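Stillarthorpe Almanac and Birthday Page Group
Minutes of the August meeting

Present: In-ho Joo (chair), Sutrisno Pelupessy (minutes), Soriano, and Kiltar by phone from a parked car.

Minutes of the last meeting were approved after Soriano's name was put back in.

Day-of-the-week errors. A reader in Sterkenholm wrote to say that our page had her born on two different days of the week, one in the headline and one in the text. In-ho checked and she is right. The headline comes from the old table, which skips the leap day if you ask it nicely. Kiltar moved that we drop the old table. Soriano, who typed it, asked that it be recorded that it was correct when typed. Recorded. Motion carried.

Leap day birthdays. We still have no page for February 29. The draft says "Happy birthday, see you in 3 years," which Kiltar pointed out is wrong for everyone reading it on the day. Sutrisno to rewrite.

Days-alive counter. The counter stops at 1,000 days, so at present it serves toddlers. In-ho has a fix that he describes as nearly done. The minutes note that it was also nearly done last time.

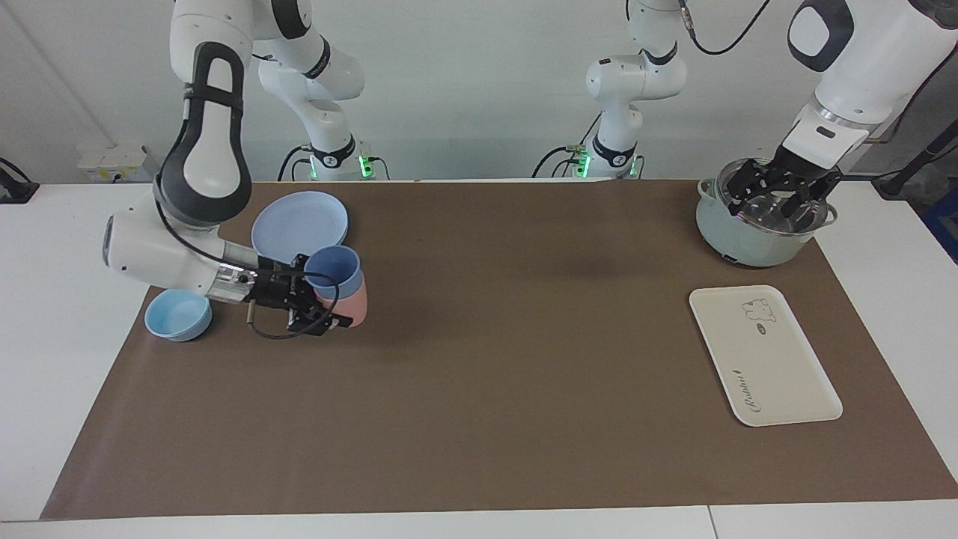
Birthstones and colors came next and took most of the evening. The current page gives each month a stone, a flower and a "lucky color," and no two of our sources agree on the third. Kiltar wants the colors gone. Soriano wants them kept, as readers write in about them more than anything else on the site. In-ho suggested giving the disputed months two colors each, like the blue cup stacked on the pink one, and letting people take whichever they prefer. Kiltar asked what happens to a reader who prefers neither. No answer was offered. It was agreed to try two colors for August only and see who complains.

"Famous people who share your birthday." The page for one date in spring now lists 61 names, of whom Soriano could identify four. Agreed to trim it to people a reasonable aunt would know. Sutrisno asked whose aunt. Deferred.

Reading time. Every page claims a read time of ten minutes. Kiltar read one aloud over the phone, slowly, and was finished before In-ho found his pen. The claim will be removed.

Any other business. Soriano asked whether we could say what a person's birthday "means." The chair said no.

Actions
In-ho: finish the counter.
Sutrisno: leap day page, reply to Sterkenholm with an apology.
Soriano: August colors, trim the names.
Kiltar: remove the read times, find a quieter place to park.

Meeting closed at 9:20 p.m.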